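Oct 11, 2021
Posted by Lirkero

OK so I finally finished sorting my grandmother's button tins and I have SO much to say. Thread, sorry in advance, mute me if buttons aren't your thing.

First: the number. 1,066. Yes, I counted every one, it's a sorting thread, counting is the whole game. My brother guessed almost nothing close and owes me dinner.

There were two tins. One was the "everyday" tin, which we were allowed to play with as kids on the kitchen floor. The other lived on top of the wardrobe and I don't think I'd ever seen inside it until March, when it came to me with her sewing box.

The wardrobe tin!! Glass buttons. Little black ones with pressed flowers, a set of deep green ones still sewn onto their card, and one fat amber-colored thing as big as a walnut that must have come off a coat. I would have loved to meet that coat.

How I sorted, for those who asked last week: material first, then number of holes, then color, then size. Do NOT start with color. I started with color and ended up with a pile called "sort of brown" that took over the dining table and had to be done all over again.

Shank buttons (the ones with a loop on the back) get their own place entirely. They roll. They roll so far. I found one in my shoe.

Telling glass from plastic: tap it very gently against your front teeth. Glass clicks, plastic sort of thuds. It also feels cold when you first pick it up. I know how the teeth thing sounds but my grandmother did it and so did her sister.

Shell is my favorite to find. Turn it over and look at the back, you'll often see a bit of the rough outside of the shell, brown or gray, and the front has that shimmer that moves when you tilt it. I have a whole jar of shirt-size ones now and I keep picking it up just to tip it back and forth. 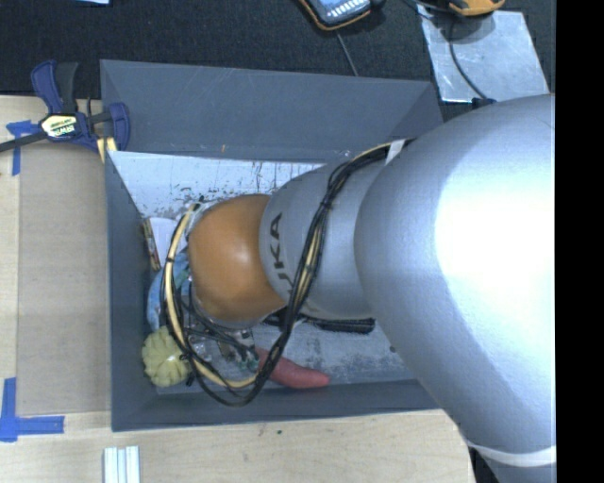 KUKA arm over the gray bin.

Washing. Plastic ones can go in a bowl of warm water with a drop of dish soap, then out onto a towel. Shell gets a quick wipe with a damp cloth and straight to dry. Wood, leather and anything with fabric on it: no water at all, just a soft brush.

And metal, please keep it dry! I ruined a really pretty brass one years ago by leaving it in the bowl overnight with the rest and I still think about it.

Someone asked about storage. I went with a drawer cabinet I got secondhand from a shop called Prendier, one of those with lots of tiny drawers for screws. Matching sets get threaded on a bit of cotton so they stay together. Singles go loose.

There's a button fair in Mulach every spring and I am absolutely going next time. I have two green glass ones that don't match the card set and I want to know if they're the same maker. The mold marks on the back look so close!

Next project is the cardigan. Gray wool, six buttonholes, and for once in my life I have too many choices. Currently it's between the shell ones and some dark red squares that make me happy every time I open the drawer.

Show me your button tins please, I want to see all of them. Biscuit tins, jam jars, whatever they live in!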